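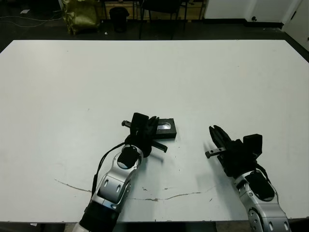 White table, long thin crack-like line across it

Brilldale Nordic > Club Talk > Waxing and race prep

klisterfoot
September 26, 2022
anyone going to the Clatomthorpe opener in November? 13 km classic, mass start. Entry's up to 20 bucks now. Trying to figure out if its worth the drive

polesnap_7
Going. Did it last season, 344 starters and one track up the first hill. Total zoo. Get in an early wave if you can

klisterfoot
ugh. no waves listed this year tho? just says mass start

Kurup Hill Skier
They dropped waves. Good call imo, waves killed the racing, you never knew who you were up against

polesnap_7
disagree. I got a pole broken in the first 200 meters WITH waves. Without them its going to be carnage. Juniors mixed in with adults too

Kurup Hill Skier
So start at the back. Plenty of room to pass after the bridge

polesnap_7
there is not plenty of room after the bridge. have you skied it??

Kurup Hill Skier
Seven times

doublepole_dad
My kid's high school team is doing Jornus the same weekend instead. Shorter, wider trail, teams score too. Might suit you better klister

klisterfoot
Jornus is skate only though right? I'm terrible at skate

doublepole_dad
Skate Saturday, classic Sunday. Check the sign up page, sunday fills slower

klisterfoot
ok didnt know that. leaning Jornus then. anybody have room in a car from Brilldale sunday morning

polesnap_7
still doing Clatomthorpe. bringing spare poles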